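Teaching by Showing: What a Demonstration Gives You and What It Leaves Out
Course handout, Lenthorpe, week 2
Revised August 8, 2024

Bring this to the lab session. The reading is the Flekico tutorial, sections on data only. Skip their results pages until you have tried the exercise yourself.

The claim

Showing a robot what to do is said to be easier than programming it. Anyone can do a job while the machine records, the story goes, and a learned policy takes care of the rest. I think the first half is true and the second half mostly hope. Easier for whom, and at what point? The work you save on writing code tends to come back later as sorting, trimming and throwing away.

Three ways of showing

Guiding the arm by hand. You hold the robot and push it through the motion. The joint readings are honest, but your own arms get into the camera view, and people move stiffly when they are shoving a heavy thing about.

Remote control. You drive the robot from a leader arm or a headset. The robot sees what it will see later on. You feel little or nothing through the controls, so you go slowly and stop often, and the policy learns to stop often too.

A hand-held gripper. You carry the fingers and a camera to wherever the task is. Collecting goes quickly. The catch is that your wrist can do things the arm cannot, and you won't find out which until you try to play the motion back.

What counts as a good demonstration

The Larkitz set we use in the lab has 3,000 recordings, and 605 of them failed our playback check on the Darko arm. Most of those had looked perfectly good to the people who made them. Keep that in mind when a paper gives you a total and no word on how many were usable.

Soft things are worse. A rigid block has a position you can write down. A bag, a cloth or a cable has a shape that changes each time you touch it, and two people will pick it up at two different places and both be right. Average their motions and you may get a grasp between the two that holds nothing.

Look closely, too, at what the fingers do before and after a grasp. Small corrections get recorded along with everything else. Whether they are part of the skill or just fidgeting is a question the data can't answer for you.
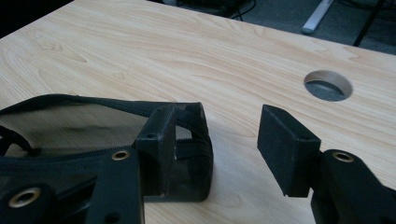

For the lab, pick one soft object and one way of showing, and keep to both. Write down your rule for a successful attempt before you record anything. Hand in your discarded recordings with the rest, each with a line saying why you dropped it. Last March one group reported 230 attempts and no failures, and I sent the report back.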